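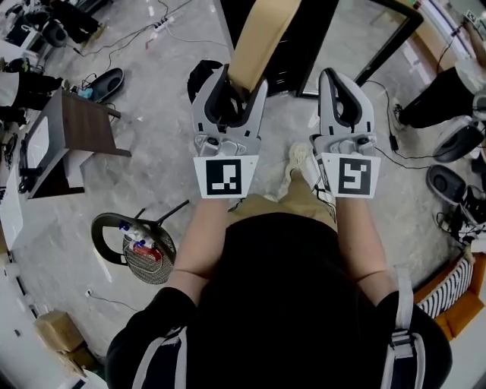 Zellenexでは、家事や店舗の裏方仕事を機械がどこまで引き受けられるのかを、暮らしに近い部屋でひとつずつ確かめていくNitudbyプロジェクトの作業パートナーを募集しています。家事ロボットという言葉は展示会でもニュースでもすっかりおなじみになりましたが、洗濯物の山や届いたままの段ボールを前にして「さて、これは頼めるのかな」と考えると、まだ自分の手が先に動いてしまう方がほとんどではないでしょうか。私たちも毎日そうです。段ボールをどける、という一言で済んでしまう用事にしても、左手のグリッパーの曲がった二本の指で平たい一枚を挟むところからもう工夫のしどころがあって、力の入れ具合や持ち上げる角度、床を這うケーブルの避け方まで、人がふだん考えもせずにやっていることが次から次へと出てきます。その「考えもせずにやっていること」をたくさんお持ちの方に、ぜひ力を貸していただきたいのです。

■ どこまでできるようになったのか

はじめに、いまの正直なところをお伝えしておきます。形の決まった箱を決まった棚に移す、テーブルに置かれたコップをトレーに載せる、といった仕事であれば、私たちの開発機Rajuもずいぶん落ち着いてこなすようになりました。見学にいらした方が「もう任せられますね」と言ってくださることもあって、担当の者はその日一日機嫌がよいのですが、翌朝コップの向きを変えただけで急に手が止まったりします。

苦手なものを挙げだすときりがありません。くたっとした布、中身が片寄った袋、重なって一枚だけ取れない紙、どちらが表かわからない靴下。段ボールも、組み立てた箱のうちはまだよいのですが、たたんで平たくすると途端にしなりますし、長いまま運べば家具の脚や扉に先が当たります。人間なら当たる前にひょいと手首を返すところで、機械はそのまままっすぐ進もうとします。お店のバックヤードでも事情は似たようなもので、品出しよりも、品出しのあとに残る空き箱や緩衝材の片づけのほうがよほど難しいというのが、この一年の実感です。

ですから「機械に家事ができますか」と聞かれたら、私たちの答えは「できるものが増えてきました、でもお宅の夕方をまるごとお任せいただくには早いです」というあたりになります。どの家事が早くてどの家事が遅いのか、その境目を丁寧に調べるのが今回のお仕事だと思ってください。

■ お願いしたい作業

両手に手持ち式のグリッパーを持って、片づけや整理、運搬といったごく普通の用事をしていただきます。作業リストには300近くの用事が並んでいて、「空き箱を壁際に寄せる」「小さなボトルをトレーにまとめる」「クッションをソファに戻す」というような、読めばすぐ意味のわかるものばかりです。難しい操作を覚える必要はありません。トングでパンを選んだことがある方なら、最初の感触はそれに近いと思います(ただしパンほど軽くないものも出てきます)。

一つの用事につき、やり方を変えて何度か繰り返していただきます。同じ箱を運ぶのでも、右から回る方もいれば左から回る方もいて、その違いがとても役に立ちます。上手な方だけを集めたいわけではないんです。むしろ途中で持ち直したり、落として拾い直したりするところも含めて残したいので、失敗を気にせず、いつものご自分のやり方でお願いします。

作業の後には、短い聞き取りの時間をいただきます。「いまのは素手のほうが早い」「この棚の高さだと肘がつらい」「これを機械がやってくれるなら嬉しいけれど、これは自分でやりたい」といった感想を、雑談のつもりで話してください。以前参加してくださった方が、お皿洗いは喜んで譲るけれど洗濯物を干すのは譲りたくない、あれは朝の気分転換だから、とおっしゃったことがありました。そういうお話が、開発の順番を決めるときの大事な手がかりになっています。

■ こんな方を歓迎します

・家事や店舗の裏方、倉庫、清掃、介護などの仕事を日常的にしている方、していた方
・立ったりしゃがんだりを繰り返す作業が苦にならない方
・初対面のスタッフとも気軽に声をかけ合える方
・18歳以上の方(上限はありません)

ロボットや機械の知識は問いません。理系かどうか、パソコンが得意かどうかも、まったく気になさらないでください。現在一緒に働いているメンバーにも、長くお惣菜売り場にいた方や、お子さんが手を離れて久しぶりに外で働き始めた方がいます。利き手も問いません。左利きの方はいつも不足ぎみですので、来ていただけると大変ありがたいです。

背中に機材を背負う作業がありますので、肩や腰に不安のある方は応募の際にひとことお知らせください。ベルトの長さは体格に合わせて調整しますし、背負わずにできる役割もご用意しています。

■ 募集の条件

職種:作業パートナー(契約スタッフ)
募集人数:2名
勤務開始:4月から(それより前のご都合がよい方はご相談ください)
勤務場所:Skallentスタジオ
勤務時間:日中の交代制。18時以降の作業はありません
給与:時給制。経験と担当いただく作業に応じて、面談のときに具体的な額をご説明します
交通費:規定により支給
服装:動きやすい長ズボンと、底のすべりにくい靴。上は無地に近いものだと助かります

スタジオは磨いたコンクリートの床なので、寒い時期は足もとが冷えます。厚手の靴下をおすすめします。お茶とコーヒーは自由に飲んでいただけますし、休憩は作業の区切りごとにしっかり取ります。長く続けると握力が思いのほか落ちてくるので、まだ大丈夫と思っても休んでいただくのが決まりです。

床にはケーブルや機材が出ていることが多く、歩くときには気をつけていただく必要があります。初日にスタッフが一緒に歩いて、またいでよいもの、踏んではいけないもの、触る前に声をかけてほしいものをお伝えします。

■ 記録の扱いについて

作業中の手の動きと周囲の様子は、映像と動作の記録として保存します。お顔やお声が入った部分は、開発に使う前に担当者が確認して処理します。私物が映り込むのが気になる方のために、鍵のかかるロッカーもあります。同意書は面談の日にお渡ししますので、その場で決めずにお持ち帰りいただいて構いません。途中で辞退された場合も、それまでの勤務分は通常どおりお支払いします。

■ 現場責任者より

現場を見ているエバリスト・アルバラード(Evaristo Alvarado)です。私はもともと家具の配送をしておりまして、狭い玄関から大きなものを入れるのだけは少し自信があります。この仕事に移ってきたとき、運び方を言葉で説明してくださいと言われて、まるで説明できませんでした。腰を入れて、こう、としか言えないのです。グリッパーを持ってやってみせるほうがずっと早くて、ああ、それならできると思ったのを覚えています。

100点の片づけをお見せいただく必要はありません。うちの台所もだいたい60点くらいで回っていますし、そのくらいの暮らしの中で動ける機械にしたいと私は思っています。面談では作業を少し体験していただけますので、合うか合わないかはやってみてから考えてください。質問はどんなに細かいことでも歓迎です。

■ 応募の方法

当サイトの応募フォームから、お名前、ご連絡先、ご希望の時間帯、そして「機械に任せたい家事と、任せたくない家事」をひとつずつ書いてお送りください。最後の項目は選考の点数にはしませんが、面談のはじめにその話をさせていただくことが多いです。職務経歴書は不要です。書類を見たスタッフから面談の日程をご連絡し、当日はスタジオの見学と作業の体験、条件のご説明という流れで進めます。ご家族やお友達と一緒のご応募も受け付けていますが、面談はお一人ずつとなります。

定員に達した時点で受付を終了します。応募多数の場合は、次の募集のご案内を差し上げてもよいかどうか、フォームの欄でお知らせください。

掲載日:2024年11月19日

カテゴリー:採用情報/家事・店舗作業/未経験歓迎

関連する記事
・Rajuにたたんだタオルを渡してみた日のこと
・Skallentスタジオ見学のご案内
・空き箱の片づけはなぜ難しいのか
・Nitudbyプロジェクト よくいただくご質問

当サイトでは、利便性の向上と閲覧状況の把握のためにCookieを使用しています。設定はいつでも変更できます。
同意する 設定を変更する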